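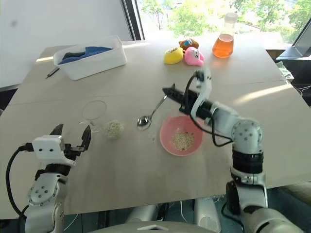

A glass and a small heap of grain on the table in the measuring room.

Visit to the Hernance grain store, Rarncombe

October 2020, by Evanthia Katsaros

Hernance opens its store to visitors for one afternoon each autumn. I had wanted to go for a while, as I buy their grain for the lunch club and have always been curious about where it is packed. Places were limited this year and had to be booked in advance. We went round in a group of 15, with masks on indoors and the big doors at both ends left open. It was cold. Bring a coat if you go.

The store is on the lane behind the old station yard in Rarncombe. Parking is on the grass to the left of the gate. We signed in at a table outside, were given hair nets and then went straight into the main shed.

Grain comes in at the far end in large bags and is tipped into a hopper. From there it goes over the sieves, which everyone on the site calls the Trokar, after the name on the side of the older one. The sieves were running when we came in and it was hard to hear the guide over them. What I did catch is that anything broken or undersized drops through to a lower tray and is sold separately for animal feed. The shed holds up to 3,000 bags when full, and it was well short of that on the day.

Packing is in the next bay. The most popular line is called Shao, a short-grained rice sold in paper bags with a green stripe. Each bag is check-weighed before it is sealed. The guide pulled one off the belt that had come up at 498 grams and put it in a crate to be opened and refilled. I asked how often that happens and was told a few times an hour, mostly when the paper changes.

After that we moved on to the measuring room, which I found the most useful part. It has a large beige table beside a window, with pale walls, and gets plenty of light. The things on the table were the sort anyone would have at home: a clear glass, a round pink bowl and something metal to scoop with. The subject here was measuring by volume, for people who cook without scales. 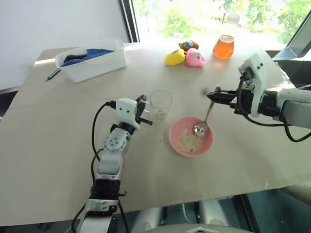 Pale grain in the pink bowl and in the glass.

The main points from the talk were these. A clear container is easier than a cup you can't see through, as the level can be checked from the side. Put it on the table to read it and don't hold it up. Don't shake or tap it between scoops, or the grain settles and you end up with more than you meant. Work from a wide bowl if you have one, as there is room to get under the grain without pushing it over the rim. A heaped scoop varies a lot from one person to the next, so level it off if you want the same amount each time.

A few of us asked about spills. Dry grain rolls further than you expect, and a plain pale table does not show it up very well. The advice was to brush it together with the side of the hand before using a cloth. I have since tried this at home and it works better than what I was doing.

There was also a question about rinsing. The guide said to measure first and rinse afterwards, and that the packet instructions assume this.

We had 20 minutes at the end for the shop, which takes cards only for now. I bought two bags of Shao and one of pearl barley. The barley was cheaper than in town and the Shao was the same price. Tea was not being served this year, and the toilets are across the yard by the office.

The whole visit took just under two hours. There are two steps down into the packing bay and no ramp on that side, so wheelchair users are taken round by the outer door. Ask when booking. Children were allowed but had to stay behind the yellow line in the main shed.

Last updated: November 12, 2020

Related visits
Rarncombe bakery, morning tour
The cider press at harvest
Autumn food fair: stalls and opening times
A walk round the seed library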